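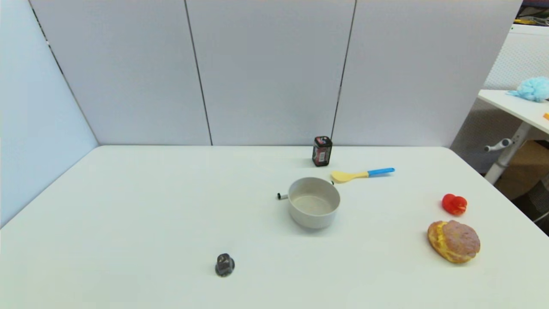
Play food on a white table – sorting out what to keep

clurkitz_mom
Posted 11th May
We have over 1,000 bits of play food and small toys and I'm thinning them out. The bell pepper stays. Not sure about the cream bun, it takes up more room in the bin than anything else. The spatula with the blue handle goes back to the kitchen drawer.

Morex7
Keep the bun. Mine lost interest in the vegetables by February but the bakery stuff still gets played with every day.

clurkitz_mom
Maybe. The red duck is another problem. It isn't food, but it always ends up in the same bin.

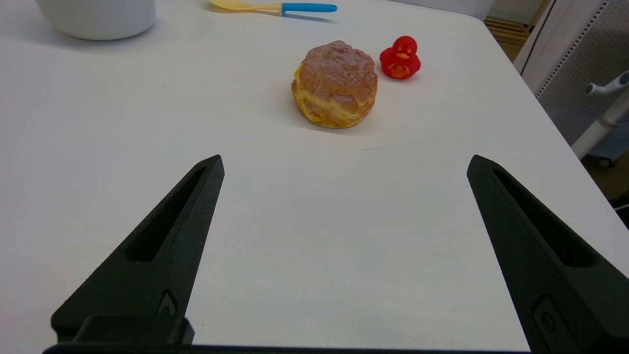

Lerum
Ducks go with bath toys. If you let one in, the whole bin turns into a junk drawer. I keep 3 bins: food, dishes, everything else.

Morex7
Disagree. A kid running a pretend store will sell a duck. Sorting by type is for the parents.

Lerum
It's for whoever has to find the pieces at cleanup.

clurkitz_mom
I tried bins by type and it lasted 7 days. Leaning toward one big bin and a smaller bowl for favorites. Bun and duck would both go in the bowl.

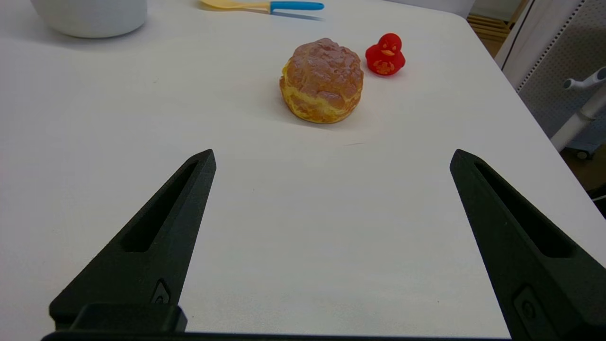
Cream puff and duck, both staying for now

Lerum
Fine, but check that they fit first. A bun that size fills a bowl fast – I'd go with a shallow tray.

Morex7
Tray gets my vote too. Still no on the 3 bins.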